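Folding demos with hand-held grippers - shirt becomes a rope

Naima Hamdy
Posted in Student Projects, 9 replies hidden

Our student team records cloth folding with two hand-held grippers. We have 223 demos now, but 72 are bad, as the shirt turns around itself before the first fold. Is it the grippers or is it us? The competition is in September and I am a little worried.

Wael El Khatib
Use a thicker shirt. Worked for us.

Brynhildur Vídalín
I think it is your wrists. If one hand turns and the other does not, the cloth must twist. Our club had the same trouble last year. Now we take the two shoulders first, lift, wait one second, and only then lay it down. Also do not pull hard - a tight shirt hides the sleeves and you can't find the next corner. When a shirt looks like mine below, I put it down flat and start the recording again. 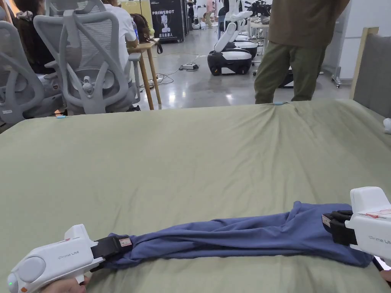 Blue shirt pulled too tight between the grippers, on the bed with the green sheet.

I would keep the 72 bad ones in a separate folder. Brahim Tahiri in our club trains a small "stop and retry" model with such files, but I did not try it myself.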